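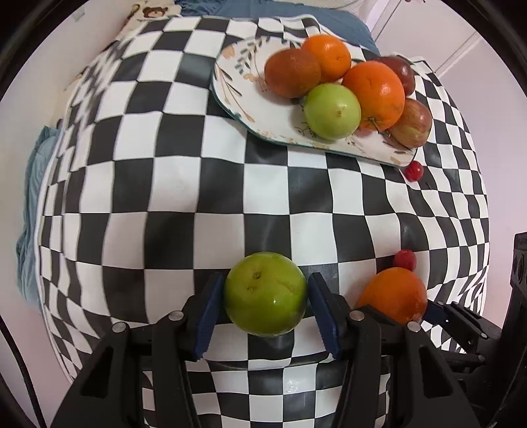 I finally sat down with the Lurnora paper over a long evening in October, the one everybody in my feed was passing around with the word "solved" attached. The claim, in short: record people moving fruit with a hand-held gripper, train a policy on the recordings, put the same fingers on an arm, and the arm picks fruit in kitchens it has never been in. The training set is 1036 demonstrations. I have no quarrel with that number. It's small, and if the rest held up I'd be impressed.

My trouble starts with the test section. "Unseen kitchens" means two kitchens. I read the paragraph three times looking for the others. Both had decent light, and in both the fruit was on a table at a height the arm liked. The authors say so themselves, in the appendix, where I suppose it counts as disclosure.

Then there's what gets called a success. A trial passes if the fruit leaves the surface and stays between the fingers for 5 seconds. Putting it down again isn't scored. Bruising isn't scored. Anyone who has squeezed a ripe peach knows what five seconds in a hard pinch can do, and the paper has no peaches in it. Apples and oranges forgive a lot. I'd like to see the same table for figs, or for a plum at the end of its week.

Ayten Yalçınkaya wrote to me that I'm being unfair, and that the interesting part is the transfer from hand to arm, with the fruit as just a convenient prop. She may be right. The ablation on finger position does look careful, and it's the one section I'd tell a student to read closely. When they remove the wrist view the policy falls apart, which is a real finding, though hardly a surprise to anyone who has tried grabbing things with a camera mounted off to one side.

But I keep coming back to the people holding the tool. A person with a gripper in hand fixes a bad approach before they know it was bad. They tilt a bit, they slow down, they nudge the thing against its neighbor. All of that ends up in the data as if it were the plan. Ferhat Akgül's older work on Mumer split out those small corrections and found the policy copied the motion without the reason for it, so it nudged when there was nothing to nudge against. The Lurnora authors cite him and move on in half a sentence.

What I'd want before I believe the headline: more kitchens, chosen by somebody outside the lab. Trials scored through to the put-down. Failures shown at normal speed. And the baseline rerun with the same fingertip pads, as the comparison arm apparently used bare plastic, and I can't tell how much of the gap is just grip.

The code is supposed to be out before the end of the year. I'll run it if it is.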